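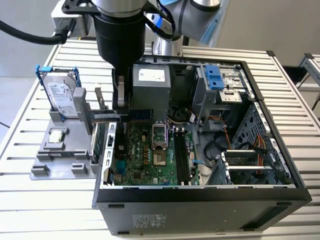
Kapitel 4
Ein Gehäuse füllt sich: Montage von Prozessor, Speicher und Laufwerken

Was Sie nach diesem Kapitel können sollten

den Arbeitsplatz für eine Montage einrichten und die Teile so bereitlegen, dass Sie sie wiederfinden
einen Prozessor einsetzen und den Haltebügel schließen, ohne die Luft anzuhalten
Speichermodule richtig herum einstecken
eine Festplatte im Träger einbauen und anschließen
ein Montageblatt führen, aus dem auch andere schlau werden

Vorkenntnisse: Kapitel 2 (Netzteile und Spannungen) und Kapitel 3 (Elektrostatische Entladung). Wer Kapitel 3 übersprungen hat, möge jetzt zurückblättern. Das Buch wartet.

4.1 Wozu man das noch lernt

Ein Rechner, der liegt und offen ist, macht auf viele Lernende einen beunruhigenden Eindruck. Im geschlossenen Zustand war er ein Kasten mit einem Knopf. Auf der Seite liegend und ohne Seitenwand ist er eine Ansammlung von Dingen, die alle wichtig aussehen, dazwischen Kabelbündel in Orange, Rot und Gelb, die offenbar irgendwohin gehören. Die gute Nachricht: Fast jeder Stecker passt nur an einer Stelle. Die schlechte steckt im Wort »fast«, und ihr ist der Abschnitt 4.6 gewidmet.

Die Werkstatt des Berufskollegs Atden, aus deren Unterricht dieses Buch entstanden ist, führt seit Jahren eine Liste der Geräte, die nach einer Übung beim ersten Einschalten stumm blieben. Auf der Liste stehen derzeit 163 Einträge. Bei 44 davon lautete die Ursache »Speichermodul nicht eingerastet«, und die zugehörigen Protokolle zeichnen sich durch große Phantasie bei der Fehlersuche aus. Getauscht wurden Netzteile, Festplatten und in einem Fall die Steckdosenleiste. Das Modul hat sich währenddessen nicht gerührt, was ja gerade das Problem war.

Man kann daraus schließen, dass die Montage schwierig sei. Sie ist eher langweilig, und Langeweile verleitet zu Abkürzungen. Wir werden in diesem Kapitel deshalb langsam vorgehen, stellenweise aufreizend langsam.

4.2 Der Arbeitsplatz

Legen Sie das Gehäuse auf die Seite, die Hauptplatine zeigt nach oben. Der Netzstecker ist gezogen. Falls Sie beim Lesen dieses Satzes kurz hinübergeschaut haben, war das richtig.

Die Teile, die noch eingebaut werden, kommen neben das Gehäuse und zwar so, dass jedes einen eigenen Platz hat. Eine Halterung mit passenden Vertiefungen ist dafür ideal: eine quadratische Tasche für den Prozessor, ein Schlitz für die Steckkarte, eine Aufnahme, in der die Festplatte samt Träger aufrecht steht. Solche Halterungen kommen heute gern aus dem 3D-Drucker, das graue Exemplar links vom Tower ist ein Beispiel. Wer keinen Drucker hat, nimmt eine antistatische Unterlage und Disziplin. Die Unterlage ist leichter zu beschaffen.

Ungeeignet als Ablage sind, nach Häufigkeit ihres Auftretens im Unterricht: das Netzteil im offenen Gehäuse, der Pullover, der Schoß der Nachbarin.

Kasten: Die Rillen im Tisch
Arbeitstische aus Aluminiumprofilen sind stabil, lassen sich leicht abwischen und haben Nuten, in denen sich allerlei befestigen lässt. In dieselben Nuten rollen auch Gehäuseschrauben. Eine flache Schale kostet wenig. Außerdem leitet Aluminium: Lose Platinen gehören nicht direkt auf die Fläche, auch nicht kurz, auch nicht ausnahmsweise.

4.3 Die Reihenfolge

Für die Übungen in diesem Buch gilt eine feste Folge. Andere Bücher haben andere Folgen und halten sie für die einzig mögliche, wir sind da nicht besser.

1. Prozessor
2. Arbeitsspeicher
3. Festplatte im Träger
4. Steckkarten
5. Stromversorgung und Datenleitungen
6. Sichtkontrolle, dann erst die Seitenwand

Wer die Folge mit der Abbildung am Kapitelanfang vergleicht, wird feststellen, dass dort der Prozessor noch in seiner Tasche liegt und der Sockel mit geöffnetem Haltebügel leer ist, während sich das Speichermodul bereits über der Hauptplatine befindet. Elektrisch ist das gleichgültig, solange kein Strom fließt. Ein offener Sockel ist allerdings ein Ort, an dem heruntergefallene Kleinteile bemerkenswert zielsicher landen. Seine Kontakte nehmen das übel. Diskutieren Sie in der Gruppe, welche Reihenfolge Sie vorziehen, und halten Sie die Diskussion kürzer als die Montage.

4.4 Was Sie vor dem Einsetzen wissen müssen

Der Prozessor wird abgelegt. Er wird weder gedrückt noch geschoben, und er wird auch nicht durch leichtes Ruckeln überredet. Eine Markierung an der Ecke oder eine Aussparung am Rand zeigt, wie herum er gehört. Liegt er plan, schließen Sie den Bügel. Der Bügel leistet bei manchen Bauarten Widerstand und knirscht, was beim ersten Mal klingt, als ginge etwas Teures entzwei. Lag der Prozessor richtig, darf das so klingen.

Beim Arbeitsspeicher ist es umgekehrt. Hier fassen die meisten zu zaghaft zu. Halten Sie das Modul an den Kanten, richten Sie die Kerbe am Steg des Steckplatzes aus, setzen Sie es gerade an und drücken Sie gleichmäßig auf beide Enden, bis die Verriegelung einrastet. Ein Modul, das nur an einer Seite sitzt, sieht aus mittlerer Entfernung völlig in Ordnung aus. Gehen Sie also näher heran.

Die Festplatte ist das genügsamste Teil in diesem Kapitel. Sie steckt im Träger, der Träger gehört in den Laufwerkskäfig, und eine Lasche hält ihn dort fest. Zwei Dinge vergisst man trotzdem: die Platte so zu drehen, dass die Anschlüsse erreichbar bleiben, und sie überhaupt anzuschließen. Das zweite fällt erst auf, wenn der Rechner höflich mitteilt, er habe kein Betriebssystem gefunden.

4.5 Das Montageblatt

Zu jeder Übung gehört ein Blatt. Wir verwenden den Vordruck Pridgate mit 14 Feldern. Der ältere Vordruck Willis hatte 35 und wurde entsprechend ausgefüllt, nämlich ab Feld sechs mit waagerechten Strichen. Eingetragen wird jeder Schritt unmittelbar nach seiner Ausführung. Blätter, die am Ende der Stunde in einem Zug und mit demselben Schwung entstanden sind, erkennt man, und zwar auch aus der letzten Reihe.

Notieren Sie mindestens: Bezeichnung des Teils, Steckplatz, Uhrzeit, Kürzel. Unter »Bemerkungen« gehört alles, was beim Einbau ungewöhnlich war. »Ging schwer« ist eine brauchbare Bemerkung. »War komisch« ist es nicht.

Aufgaben zum Einstieg

A1 Skizzieren Sie das geöffnete Gehäuse an Ihrem Platz von oben. Tragen Sie Netzteil, Prozessorsockel, Speichersteckplätze und Laufwerkskäfig ein. Künstlerischer Anspruch besteht nicht.

A2 Verfolgen Sie ein Kabelbündel vom Netzteil bis zu seinem letzten Stecker. Welche Stecker bleiben in Ihrem Gerät frei, und wo könnten sie einen Lüfter blockieren?

A3 Entwerfen Sie auf Papier eine Ablage für alle Teile des Bausatzes Bahrami. Jedes Teil soll sich mit einer Hand entnehmen lassen.

A4 Setzen Sie ein Speichermodul ein und entfernen Sie es wieder. Wiederholen Sie das, bis Sie das Einrasten am Gefühl erkennen. Füllen Sie danach das Montageblatt aus, ja, auch für diese Aufgabe.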